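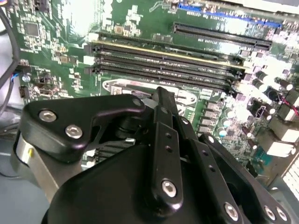 Board recovery at the Kuster workshop moved to a revised sorting procedure in January. Desktop motherboards are now graded before any parts come off, and the first thing checked is the memory area. A green board with three long black memory slots side by side goes through the same steps as any other: latches, contacts, then the solder side. Expansion slots follow, including the odd colored one such as the bright blue slot near the top. Boards with cracked latches are set aside for parts – they are not repaired.

Valentin Frei has entered 231 boards under the new grades, of which 82 were passed for reuse. The parts database, hosted on Stoteck, stands at 3,538 entries. Corina Thaler is merging the old slot codes, so expect duplicate listings until that work is finished.

Please keep boards in antistatic bags until they reach the bench, and write the grade on the bag label, never on the board. Batches without a label go back to intake.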